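Minutes, Edham Seed Swap and Garden Club
August meeting, Friday, 7:00 p.m., upstairs at the Gumura tea room

Florian Tessier in the chair, Rizal Manurung taking notes. Apologies if some of the names of beans are misspelled, I was writing fast.

## 1. Last meeting

Read and approved. One correction: the purple pole bean that did so well on the south fence came from the Stetport swap and was not bought. Stetport deserves the credit!

## 2. How the swap went

Wonderful, in a word. We handed out 239 packets, against 60 at our first one, and the tomato table was bare before noon. Florian said he had never seen people argue so happily over squash. Several first-time growers took home lettuce and peas, and two of them came tonight (welcome, both of you, and please bring the pea photos next time).

The only real snag was labels. Felt pen ran on the damp packets, and we still have a handful marked only "red, tall." Agreed: pencil from now on, with variety, year saved, and the town it was grown in. Rizal to print a label sheet.

## 3. Dry beans and the Vashisht collection

We are now looking after the Vashisht family's beans, 284 jars of them, and opening them has been a treat. There are speckled ones, inky black ones, and one the color of butter with a little maroon eye that had everybody leaning over the table. Most have a name and a year on the lid. Some go back a long way, so we need to find out what will still sprout.

Plan agreed:

- Start with the oldest jars.
- Ten beans from each in a damp paper towel, kept warm, checked daily for a week.
- Anything that sprouts gets potted and goes to a grower who will save seed from it.
- No jar gets emptied. At least half the beans stay put until we have fresh seed back.

Four members offered window space on the spot. Florian will divide up the first jars and send around a list of who has what.

There was a good long talk about keeping varieties apart. Common beans mostly pollinate themselves, so a bit of distance should do. Runner beans are another matter, as the bees love them, and we settled on one kind per garden. Squash was raised again and put off again until October, when we will have the whole evening for it.

## 4. Winter storage

The tea room's back pantry is cool and dark and we may keep using it. We need more jars with good lids, and small ones are best. Please save yours. Rizal also asked for those little drying packets that come in shoe boxes.

Drying came up too. Beans are ready when a fingernail leaves no mark. Spread them out in one layer, stir them every day, and be patient. Florian admitted to losing a whole jar of limas to mold by sealing it two days early. 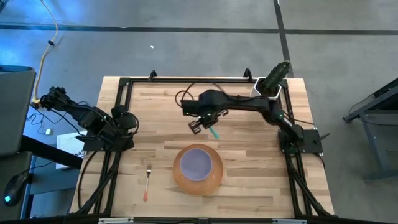
## 5. Stetport visit

Stetport has invited us over to see their trial beds, and everyone wants to go. Their corn should be at its best and they have promised lunch. Sharing cars from the tea room, leaving at 9:00 a.m. The day is still to be settled with them. Bring envelopes and a pencil!

## 6. Anything else

- Somebody left a blue-handled trowel at the swap. Rizal has it.
- Spare garlic for fall planting is welcome at the next meeting.
- Thanks to whoever made the plum cake. Recipe, please.

Closed at 8:40 p.m. Next meeting in September, same room, with the first sprouting results.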